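Bedroom reset: the small stuff

May's part of the home reset is the bedroom, and the task this month is the things that get worn every day and put down anywhere. Bracelets, hair ties, rings, watches. Last month's closet sheet is still on the Grisiscombe notice board for anyone who missed it.

Samina Bugti sent in her method from the Foritz building. She doesn't buy organizers. She keeps the lid from any shallow box, puts it at the foot of the bed and collects everything from the nightstand, the bathroom shelf and her coat pockets into it before deciding where any of it should live. It takes her 2 evenings, one to collect and one to sort. 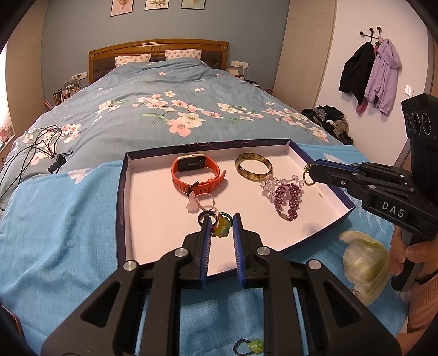
A box lid at the foot of the bed, with a smartwatch, a tortoiseshell-patterned bangle, beaded bracelets and a pink hair tie.

A pale lining helps, as clear beads and thin elastic are easy to lose on a patterned bedspread. Close watch straps before they go in so they don't catch on anything. Bracelets with a clasp should be fastened too. Elastic ones can be left as they are, but give each a gentle pull first and set aside any that have gone slack for restringing.

Hair ties go in a separate cup at the end. Samina says that was the change that made the most difference at her place, where they used to get wound up in everything else.

If you have jewelry you no longer wear, the swap basket is in Room 317 until the end of the month. Put pieces in a small bag, and keep pairs together. Last spring's swap took in 681 items and 600 of them found new owners. The rest went to the craft table, where beads and charms are always wanted.

Next month: drawers.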